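Robots and Everyday Work
Handout 8: Can It Clear the Table Yet?

Read before section. Bring the worksheet from Handout 2 if you still have it. If you don't, borrow one and be gracious about it.

Where we left off

Last time we looked at machines that do one thing forever: the bottle capper, the palletizer, the welding cell that has been putting the same seam in the same bracket since before some of you could drive. They are very good. They are also bolted to the floor inside a fence, and every part reaches them facing the same way. Move the bracket two inches and the welder will make a beautiful seam in the air.

A kitchen has no fence and no brackets. This week's question is how much of the kitchen we have to take away before a robot can work in it, and whether what remains still counts as a chore.

What "clear the table" asks for

You have done this since you were tall enough to reach the plates, so you have forgotten that it has steps. For a machine, it breaks down like this:

1. Find the things. All of them, including the one half under the arm.
2. Decide what each one is, or at least what shape it is.
3. Pick an order. If the strawberry is on the dish, does it come off first or ride along?
4. Choose a grip. A bottle lying down has a good way to be held and several bad ones.
5. Move without knocking over everything you haven't gotten to yet.
6. Let go in the right place. Letting go is a skill, as any parent can tell you.
7. Notice if any of the above went wrong.

Step 7 is where most demonstrations end and the applause begins. Watch for that.

The tabletop problem

Research groups like a tabletop with a few objects on it, one arm, and toy food. Toy food doesn't bruise, drip or attract ants. A flat white surface helps the vision system find edges. It is a fair place to start, in the way that a parking lot is a fair place to learn to drive.
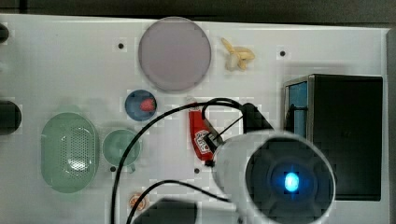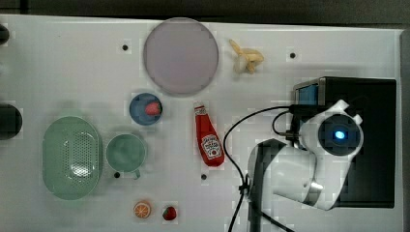

Figures 1 and 2. Tabletop with plate, dish, colander, cup and ketchup bottle. In Figure 1 the gripper is over the bottle.

Use the figures for the exercise below. Think about which objects you would hand to a two-fingered gripper first, and which you would quietly hide in a drawer. The large plate is the one to worry about. It is flat and wide, and your own solution (slide it to the edge of the table, get your fingers under) depends on knowing where the edge is and trusting yourself near it. The cup at least has something sticking out. The colander has a rim, which is a kindness.

Reading a success rate

Suppose a vendor, whom we will call Hunumis, reports that its arm succeeded on 8 of 9 tries. Before you are impressed, ask:

Nine tries at what? Picking up one bottle, or clearing the whole table?
Who put the objects back between tries, and did they put them back in the same spots?
What happened on the ninth? "Missed the cup" and "threw the cup" both count as one failure.
How long did each try take? A table cleared by bedtime is technically cleared.

Now chain the steps. If each pick works 8 times in 9 and there are nine picks, the chance of getting through all of them without a mistake is a little under 35 percent, assuming the picks don't affect each other. They do affect each other, usually for the worse. A person with that record would be asked to stay out of the kitchen.

The shop floor version

The Birnance case in your reader covers kitting: gathering loose parts into a tray before assembly. Same seven steps, duller objects. Kitting gets automated sooner than dishes do, partly because a factory will happily redesign the tray, the bin and the part to suit the robot. Very few households will redesign dinner.

Exercise (hand in on paper)

a) Choose four objects from the figures. For each, say where you would grip it and what could go wrong.
b) Write out an order for clearing the table and defend it in a short paragraph.
c) Change one thing about the setup to make the job easier for the machine. Then say what a homeowner would think of your change.
d) Rewrite step 7 so that a machine could do it. "It looks wrong" will get no credit.

Reading: Grewal packet, sections 2 and 8. The Nornel article is optional and cheerful.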